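Review: Suvmont two-arm bench cell, from a buyer's point of view

Reviewed by Yee-man Hsueh
30th April

Kandico bought one Suvmont bench cell last December, after a long comparison with the Trunisance pedestal model. This review covers what the purchase cost us in planning and extras, and what I would put on the order form if I had to place it again. Cycle-time figures are left out. Our work is small-batch handling of drink containers and cups for packaging trials, and speed on that kind of job says little about anyone else's line.

What the quote covers

The base quote includes two arms, two controllers, a tabletop, one pair of fingers per arm and a software seat for one user. It does not include freight, the emergency stop wiring, a camera mount or spare fingers. Zakhar Hrytsenko handled our purchasing and asked for the quote to be reissued with every line priced separately. That took two weeks and was worth the wait. Extras came to nearly 30 percent of the base price, and most of that was freight and electrical work.

The software seat is the line to watch. It renews yearly and is tied to one login. We needed a second seat by the end of the first month.

Space and power

The data sheet gives the footprint of the table only. Allow more. Controllers sit under the bench and need air on both sides, and the cable runs come out at the front, where people stand. We ended up moving a storage rack to get a clear path behind the cell. Our outlet was on a shared circuit with a label printer, and Hok-lam Pan had a dedicated one put in before commissioning. Get the electrician's price before approving the order.

Fingers

This is where I would spend more. Flat fingers suit bottles and anything with a straight wall. They hold a labeled plastic bottle upright without marking the label, provided the grip force is turned down from the default. Tapered fingers reach into tighter spaces and can take a thin rim, but they are less forgiving when the part has shifted. A paper cup needs the force set lower again, and the value that works on an empty cup is too light for a full one.
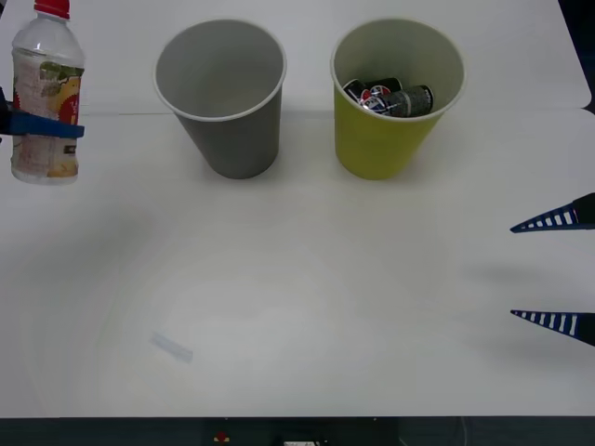

Suvmont sells fingers by the pair, with a lead time of 54 days on our last order. Kan, the local reseller, does not stock them. Budget for a full spare set of each type at the start. A third-party set may fit the same bolt pattern, but Suvmont would not confirm in writing that the warranty stays in force, so we left that alone.

Tabletop

Matte white, and a good choice for vision work. It scuffs less than I expected and wipes clean with plain water. The surface is made in panels, and the seam has to be checked for level after installation. Ours was high on one side and took an afternoon with shims. Wing-yan Yip now checks it monthly with a straightedge.

Training and support

One day of on-site training is included. It covers jogging, saving positions and recovery from a stop. It does not cover coordinating both arms, a paid course. Wing-sze Chuang took it and wrote up notes for the rest of us. Phone support answers the same day for hardware. Software questions go to a ticket queue and take longer, with mixed results.

Compared with the Trunisance

The Trunisance is cheaper to buy and easier to move. It has a single arm, so a second unit is needed for any task that requires holding one item while placing another. With two units the price advantage is gone, and the mounting plates are extra.

Recommendation

Suitable for a lab or packaging group with mixed small items and someone on staff who can own the setup. Poor value for a single repeated task. Order spare fingers and the second software seat with the machine, and ask for the seat price to be fixed for two years. Ours was not, and the renewal notice came in higher than the original quote.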